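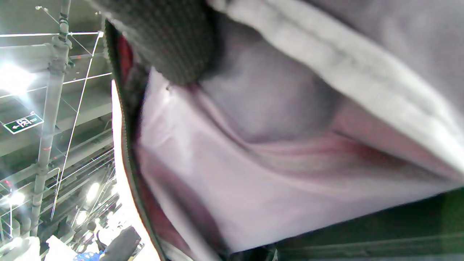 Yurani Cabrera said she had stopped trusting any picking software that needed to know the shape of a thing before it would touch it, and that an open bag with clothes in it was the quickest way she knew to find out which kind you had bought.

Rengifo releases Cisine 2, planning software for robots that handle bags and fabric

FLELISCOMBE, February. Rengifo today released Cisine 2, a new version of its perception and planning software for robot arms that work with soft goods. The software takes pictures from a camera mounted on the gripper, works out which surfaces belong to the container and which belong to the contents, and plans a grasp and a lift. It is available from today to existing licence holders and from Friday to new customers.

Cisine was first written for folded textiles on flat tables. Version 2 adds open containers, including holdalls, rucksacks, suitcases and zipped pouches. These are harder to plan for. The bag moves when its contents are pulled, the lining can be picked up by mistake along with a garment, and a zip edge that was in one place before the grasp may be somewhere else after it.

"A box has walls and a bag doesn't," said Declan Furnival, head of product at Rengifo. "Our first version treated everything as a heap of cloth and looked for the highest fold. Inside a bag the highest fold is quite often the bag. Customers told us that in the first week and they were right."

What has changed

The main addition is a separate step that runs before any grasp is proposed. It labels each region in the camera picture as container, contents, surroundings or undecided. A pale lavender lining bunched into broad creases, with a light grey panel draped over it and a darker knitted fabric hanging in from above, has few hard edges to work from. The labelling step uses trim and zips where it can find them, follows the line they make, and treats that line as the likely mouth of the bag. Where there is no zip in view it falls back on shading and on pictures taken from earlier positions of the arm.

Regions marked undecided are not grasped. The planner can ask for a further view from a different angle, and integrators can set how many times it may do so before the job is handed to a person. The default is two.

The second change concerns the view itself. A camera carried on a gripper tilts with it, and at close range the background may hold ceiling lights, signs, poles and whatever else is in the building. The earlier version assumed a plain bench behind the goods. It sometimes took a bright lamp for a patch of white cloth. Cisine 2 estimates which parts of the picture are within reach and leaves the remainder out of the grasp search. Overexposed areas are kept as surroundings unless a second view shows them to be fabric.

Grasp planning has also been rewritten. The software now proposes a pinch, a drag or a lift. A drag moves the top layer sideways by a short distance so that the layer beneath can be seen. During the drag the planner compares pictures, and if the zip edge moves together with the cloth it stops, opens the gripper and marks that region as container. Integrators who worked with the trial builds will know this as the tug check. It can be turned off for rigid cases.

Force limits are unchanged from the previous version and remain under the control of the arm's own safety system. Cisine does not override them and has no setting that would allow it to.

Trials at Dultgate

The new version was tried over the winter at Dultgate, a sorting and repair site where bags arrive open or part open and have to be emptied before inspection. The trial covered 421 bags. Operators logged every case in which the arm took hold of the lining, and in 21 of them the lining was lifted along with a garment. All of those were found by the tug check or by the operator before the bag left the bench. Rengifo has published the log format, though not the pictures, with the release documentation.

Most of the lining errors came from two kinds of bag. One had a lining in nearly the same colour and weave as the clothes inside. The other had a loose inner pocket that hung down over the contents and moved freely when touched. The labelling step handles the first kind better after a retraining done part way through the trial. The second is still a known problem and is listed as such in the release notes. Sites that see many bags with loose pockets are advised to keep the number of further views at two or higher.

"We didn't want a demonstration with one nice bag," said Gilberto Grajales, operations manager at Dultgate. "We put through what came in. Some mornings it was slow and the staff said so. The thing I asked for was that when the software isn't sure, it stops and says it isn't sure, and it does that now."

Operators at the site also asked for a plainer screen. The trial builds showed the full set of region scores, which the development team found useful and the people at the bench did not. The operator screen in Cisine 2 shows the camera picture, the region the planner intends to grasp and one line of text giving the reason for any stop. The scores can still be opened from the engineering menu.

Tools for integrators

Cisine 2 comes with a replay tool. It loads a recorded job and steps through it, showing the labels, the candidate grasps and the one chosen at each point. Settings can be altered and the same recording run again without the arm. Replay does not simulate how cloth would have moved under a different grasp, so it is suited to checking labels and stops and should not be used to estimate cycle times.

Recordings are kept on the customer's own machine. Nothing is sent to Rengifo unless the customer exports a job and attaches it to a support request. Contents of bags can be personal, and the export tool allows individual pictures to be removed before the file is saved.

"Replay was an internal script for most of its life," said Anselmo Cárdenas, lead developer. "I wrote it to settle arguments about whether a fault was in perception or in planning. People visiting us kept asking for a copy, so we tidied it up and wrote a manual. The manual took longer than the tool."

The programming interface has been kept compatible where possible. Jobs written for flat textiles will run without changes. Jobs that call the old grasp scoring directly will need editing, as the score is now given per region and no longer per picture. A migration guide lists the five calls affected.

Hand-eye calibration must be repeated after the upgrade. The file format has changed and old calibration files will be refused with an error message. Rengifo recommends doing the calibration under the lighting in which the arm will work, with ceiling lights on if they are normally on.

Availability and support

Existing customers with a current support agreement can download Cisine 2 from their account page at no extra charge. Customers without an agreement can buy the upgrade separately. The previous version will continue to receive fixes for faults affecting safe stopping, but no new features are planned for it.

Training for integrators will be held at the company's office in Fleliscombe, with places limited by the number of arms available. The course includes setting up a container job from scratch, reading a replay and adjusting the undecided threshold. Jannik Kettler, who runs the training, asks that anyone attending bring a bag of the type they intend to process.

Work on the next update has begun. It will concentrate on loose inner pockets and on drawstring openings, which have no trim line for the labelling step to follow. No release month has been set.

Notes for editors

Rengifo develops perception and planning software for robot arms handling textiles and other soft goods. It does not make arms or grippers.

The name Cisine refers to the software only. "Cisine 2" should be written with a space and a numeral.

Declan Furnival and Anselmo Cárdenas are available for interview by arrangement with the Rengifo press office in Fleliscombe. Requests to visit the Dultgate site should be made to the same office and will be passed on.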